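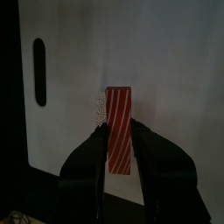 Surface pattern is the last thing most of us think about when we put together a set of building blocks, and it gets the least time. We settle the sizes, then the colors, and if anything is left in the budget we talk about what goes on the faces. I want to spend this talk on the faces. Take the red bar standing on end, with thin white stripes running down it on the diagonal. The edges are straight and the corners are square. Look at the stripes, though. Near the top they are steep, and farther down they lean over more, so the bar seems to twist a little as your eye goes down it. Leave that up for a few seconds before going on.

Say who I am. I look after the block collection at Brillmont, which means buying, sorting, cleaning and throwing out. I am not a designer. What I have is a lot of hours at the tables watching what people pick up.

Ask the room: who has a building area with more than one set mixed together? Expect most hands. Ask one or two people what they do about it. Don't let this run long.

Main point for the first part. A plain block tells the builder its color and its shape. A patterned block also tells the builder which way it is facing. With a plain red bar you can turn it end for end and it is the same bar. With a diagonal stripe, the face has a lean to it, and a person lining up a row of them will notice when one lean doesn't match the next. Children notice this earlier than we planned for. We had put patterned blocks in the older area, and the younger ones kept walking over to get them.

Talk about the wall. Last year we ran a 90-minute session where each family got a tray and was asked to build a wall as long as the table. There were no other instructions. The trays with plain blocks turned into walls quickly, and then people started on the tops — towers, gates, a parking garage. The trays with striped blocks were slower. People stopped to match the stripes from one bar to the next, and some took a finished section apart because a stripe went the wrong way. I don't say slower is better. It is a different kind of session and you should know which one you are setting up.

Read Trinidad Bermúdez's note from that day, since she was at the far table: "They argued about direction for longer than they built. Everyone stayed until the end." Pause there. She is in the room, so point her out if she doesn't mind.

Second part, tall bars. A bar stood on end is harder to place than one lying flat, and a row of them will go over if someone leans on the table. We still put them out. A bar that is around three times as tall as it is wide is a useful shape because it reads as a post. Put two of them up with something across and you have a doorway, and every builder in the room knows what to do with a doorway. Things shorter than that get used as bricks, and much longer ones tend to get laid down as roads or rails.

Pattern changes how people use posts. Striped ones end up in pairs on either side of an entrance. Kaj Bjarnason's guess is that stripes remind people of barber poles and candy canes and road barriers, so they put them where they have seen such things stand. I think he is right about the barriers. I am less sure about the barber poles, given how few of our visitors will have walked past one.

[If time is short, skip to storage.]

Color. Go back to the first picture if the slide has moved on. Deep brick red with white is a strong pairing, and it still reads as a striped block when part of it is in shadow. We tried a pale yellow with white for one season. In the window light it was fine. On the tables by the back wall you could not make out the stripes from a chair, and the blocks were treated as plain ones. If you are ordering patterned blocks, take a sample to the darkest table you have and sit down in front of it. Sơn Khúc at Clonmont does this with a child-size chair and gets better answers than I do standing up.

Thin stripes or thick ones? We have both. Thin lines evenly spaced look tidy and hold together as a pattern over the whole face. Thick ones break the block up, and from across the room a wall of them turns into noise. The drawback with thin lines is wear. A scratch across a thin white stripe shows right away, and after enough of them the face looks dirty however often you wash it. I pull a block when the stripe has a gap in it as wide as the stripe itself. That is my own rule and you can be stricter.

Storage and sorting. We hold up to 500 blocks in the main room and they used to come back to the shelves by color. That put the striped reds in with the plain reds, and builders who wanted stripes had to dig. Now they go back by face, patterned together and plain together, with color second. Pei-shan Chiu changed the shelf labels over in a morning. Returns were messy for two weeks and then settled down. The label has a small drawing of the stripe on it and no words, so that people who can't read yet can put things away.

Stand tall bars upright in the bin if the bin is deep enough. They are easier to lift out one at a time, and you can see the faces without tipping everything onto the floor. A shallow tray works too — lay them side by side with the stripes showing.

Buying. People will ask where ours come from. The older ones were made up for us by Rivas and the newer ones came through Plunusley. The reds from the two are not the same red, and side by side you can tell. I would not mix them in one session if matching is the activity. For free building it makes no difference. Have the order sheet ready but don't put it on the screen.

Shiuli Thambiah asked me beforehand about curved lines compared with straight ones. Answer it here so it doesn't get lost. A ruled straight diagonal looks flat, and it is easy to match from block to block. Lines with a gentle curve in them, like those on the red bar, make the face look more lively, but they only meet up with a neighbor if the two blocks are the same way up. Builders work that out by turning one around until it fits. I let them.

Hand out the sample blocks now and let the tables talk. Walk around. Good things to listen for are people saying "this way up" and people holding two blocks side by side. If a table is quiet, ask them to build one doorway and decide which way the stripes should go.

Questions. Likely ones: washing (damp cloth, no soaking, dry on a rack), cost (see me after), and whether pattern bothers some children. On that last one, yes, it can. We keep a plain table going at every session and put it well away from the striped one. Collect the samples before people leave for lunch.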